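Notebook entry – Tablecloth, Sismont sitting room
Entered March 8, 2025

Continuing from the December entry on household textiles.

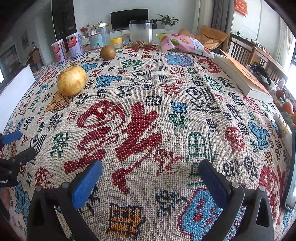
The purpose of the present entry is to record the condition and daily use of the large table in the sitting room at Sismont before the cloth is sent to Grasenow for cleaning. The inventory number of the cloth is 877. The earlier number, 696, was assigned in error to a curtain and should be struck out wherever it still appears.

The cloth is a cream, burlap-like weave, worked in a cross-stitch manner with Chinese characters and small motifs in red, black, green, blue and orange. The large red character serves as the reference point for all measurements. Positions are to be given from it in centimetres, towards the television or towards the window, as the case may be. Left and right have been used inconsistently by different hands and are withdrawn. No reading of the characters has been attempted by this department, and none should be entered until a competent reader has been consulted. For the time being the motifs are named by colour and shape alone: the green one with the grid is "green house", the blue square with red dots is "blue square", and so on.

The table was recorded with its usual contents in place. Fruit is kept directly on the cloth: a pale yellow apple with brown speckles, two orange fruits towards the side, and a brown round fruit entered provisionally as a pear. Horacio Vergara considers that it may be a monk fruit. The entry stands as "pear (?)" until one of us has asked the household. The canisters with pink and red labels and the jars are kept towards the back. The pink snack bag with the citrus slices is to be listed under dry goods and not under fruit, as happened last time.

Fruit left directly on an open weave is a matter of some concern. Juice passes quickly into a cloth of this kind and the surrounding threads draw it outwards. A plate or shallow bowl has been recommended to the household. They have replied that the fruit has always been put there, and the recommendation is noted as made.

Instructions for Grasenow:
Cool water only. Test the red thread first, on the reverse, with a damp white cloth, and wait 2 hours before proceeding.
Do not wring. Dry flat, away from the window.
Press from the reverse over a towel. The Říha press is too hot at its lowest setting and is not to be used.
The Roron detergent may be used if the red thread holds.

The cost agreed is 518, carriage included. The chairs and the orange cushion are outside this job and will be dealt with under the upholstery heading.

Outstanding: thread count; length of the hem on the window side; confirmation of the fruit. H. Vergara to enter the first two before collection.

Filed under: Workshop notebook / Household textiles / Table linen

Contact the workshop | © Sismont Textile Workshop | Back to top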